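CPU socket

A CPU socket is the part of a computer motherboard into which the central processing unit, or processor, is fitted. It holds the chip in place and joins its contacts to the wiring of the board without the need for solder. The socket allows a processor to be fitted at a late stage of assembly, and to be taken out again for repair or replacement.

Sockets are found on most desktop computers, workstations and servers. Thin laptops, tablets and telephones generally use processors that are soldered straight to the board, as this saves height.

Purpose

Early home computers often carried their processors in simple sockets with two rows of holes. The chip was pushed in by hand and levered out with a flat tool. As processors gained more contacts, the force needed to press them home grew until it risked bending the pins or cracking the board. Sockets that need almost no force to load, known as zero insertion force or ZIF sockets, were brought in to deal with this. A lever at the side opens the grip of the socket, the chip is lowered in, and the lever is closed again.

Types

Pin grid array. The pins are on the underside of the processor and drop into holes in the socket. The socket is sturdy, but the chip can be damaged if it is dropped or pushed sideways.

Land grid array. The processor has flat pads and the socket has small sprung contacts. A metal frame presses the chip down on to them. More contacts can be placed in the same area, and many recent designs have well over 1000. The delicate parts are now on the board, where a bent contact is harder to put right.

Ball grid array. Strictly speaking this is not a socket at all, as the chip is soldered to the board by small balls of metal. It is included in most lists for comparison.

Layout on the board

The socket normally lies near the middle or towards one end of the motherboard, with the memory slots close by. Short tracks between the two help signals arrive at the right time. On server and workstation boards the memory is often divided into two banks, one on either side of the socket, so that the tracks to each remain short.

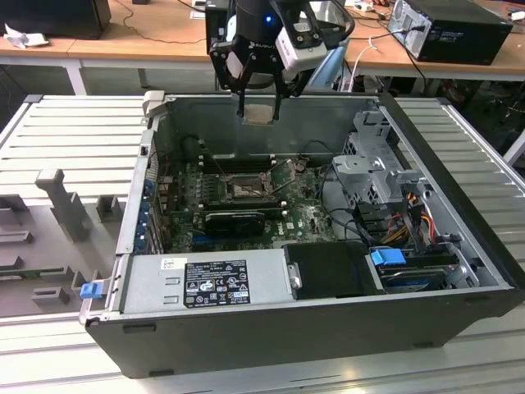 Processor held above an open desktop case, with the socket uncovered.

Space must also be left for the cooler. Most makers of boards keep an area around the socket free of tall parts, and the holes for the cooler follow a fixed pattern for each socket family. A cooler made for one family may fit another if a different bracket is used.

Fitting and removal

A processor will sit correctly in only one direction. Notches in the edge of the chip, or a small triangle in one corner, show which way round it should go. The chip is held by its edges and lowered straight down. It should not be slid into position.

Once the frame and lever are closed, thermal paste is spread on the top of the processor and the cooler is fixed over it. The screws are tightened a little at a time, usually in a diagonal order, so that the pressure stays even. Removal follows the same steps in reverse. Old paste may hold the cooler firmly to the chip, and on pin grid types the processor can be pulled out with the lever still closed.

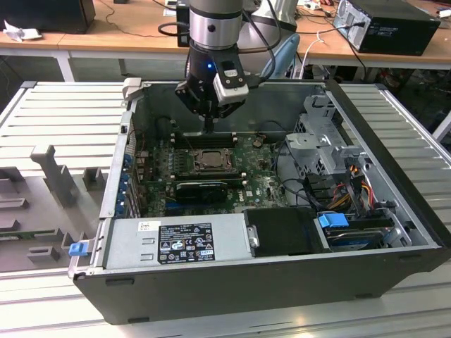

Hrynyshyn disagreed with the usual advice on that last point, writing in the Kornen repair bulletin that warming the machine before removal helps less than a slow twist of the cooler, and that most bent pins come from haste.

Wear and faults

Sockets are built for a limited number of fittings. The figure given by the maker is often low, as most computers will have only one or two processors in their lives. Test benches are a different matter. The Nillelville workshop, which checks used office machines, replaces the socket on each of its test boards after 40 fittings, whether or not a fault has been found.

Common signs of a poor contact include a memory channel that is not detected, sudden restarts, and a machine that will not start at all. Dust, thermal paste and uneven pressure from the cooler are frequent causes. A survey of 950 returned boards at the Tasov depot put bent contacts ahead of all other socket faults – 6 of the boards had the wrong type of processor still in place.

Naming

Land grid array sockets are often named after their number of contacts, while other families have been given letters or plain numbers in order of release. A similar name does not mean that two sockets will accept the same chip. Even where the socket is the same, the board may need new firmware before a later processor will start.

See also

Chipset
Heat sink
Motherboard
Thermal paste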